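Paper scraps and one stubborn smudge

18th April

I've been thinking about tables a lot this week, which probably tells you how my spring is going. The tables at Undness are big and pale, and every single crumb shows up on them. I love that and I hate it. A dark table lets you pretend. A white one with a little gray smudge on it just sits there and stares at you until you go find a cloth!
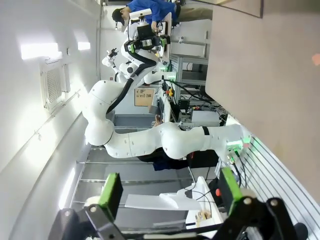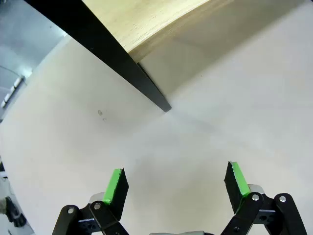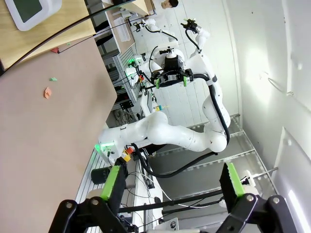

The scraps

Let's start with the confetti problem. Orange, green, red, all those tiny bits lying on the beige tabletop. Little pieces of colored paper are the worst thing to pick up with your fingers, worse than glitter in my opinion (glitter at least you give up on right away). You pinch, you miss, you pinch again, and then it's stuck to your sleeve.

What I do at home is fold a sheet of plain paper in half, open it up again and use it as a dustpan. Push the bits on with the side of your hand, tip the whole thing along the crease into the trash, done. I used to go at it with the little brush I bought at Iltik, but the bristles are so soft that the scraps just ride around on them. It's a nice brush for keyboards.

I've also started setting a timer for 30 minutes before I stop working on anything papery. That sounds like a lot of cleanup time, and it is, but I always spend the first half of it "just finishing one more thing," so it works out.

The smudge

The white tabletop has that one small grayish mark, a bit left of center, with a couple of specks trailing off it. I have no idea what it is. My list of suspects would be pencil, glue that picked up dust, or a scuff from something dragged along, and those all want different treatment.

My usual order goes: eraser first, a clean white one. Then a damp cloth with one drop of dish soap. Then the Ametepe paste, and only a dab, rubbed in small circles, and wiped off right away. I skipped straight to the paste on my own desk back in November and now there's a shiny patch next to my lamp that I cover with a coaster. So please do the eraser first.

The bits of wood

I have a real weakness for pale wood next to white. That light board with the black strip down one side looks so good against the tabletop that I came home wanting to redo my whole shelf. And there's the small tan piece over by the white box, which is exactly the kind of thing I'd slip into a drawer and keep forever. My drawer of small wooden pieces currently won't close.

I did look up boards at the lumber place in Broron. They had a birch one in the right size for $77, and I said nope and went home. Maybe for my birthday.

Oh, and the corkboard! One notice pinned on it that I can see. Mine has 16 things on it, four layers deep in the corner, including a coupon for a bakery that closed. I'm going to take every one of them down tonight and only put back what I'd miss. Will report back, with a list of what survived.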